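Dustura open day recordings – README

Status: draft, sizes checked, wording not.

What's in here
Everything recorded at the Rolby open day in August, when Haldane had the arm running for visitors. 1189 clips in 11 folders, one folder per slot. Two views each: a fixed camera on the table and a small one at the wrist. Same clip number = same run, both views.

Table layout
Dish rack at the back with plates in it, gridded cloth underneath, small loose bits around it – foam cubes to the left, rubber duck and tape roll on the right. Layout may differ between folders, so check the first clip before you assume anything.

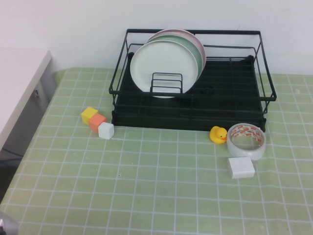 Folders 1 to 7 are the morning, the rest are after lunch. Visitors picked the task from a printed card, 20 cards in all, and the card number is in tasks.csv. Blank card number means somebody asked for their own thing. Sound was stripped out before upload, to much chatter in the hall.

Wrist view
Close up and narrow. Use it with the table view, on its own you loose track of which side you're on. Timestamps come from the Initora logger, both views on the same clock.
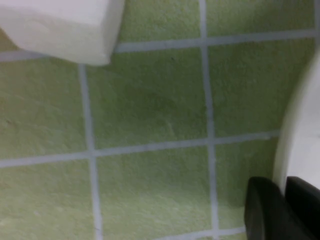 Can I use the clips where the run was stopped early?
They're kept in and marked "stopped" in the status column – fine for most uses, but filter them out if you need finished tasks only.

To do
– typos in tasks.csv
– thumbnails for folder 9
– shorter licence note, Haldane to send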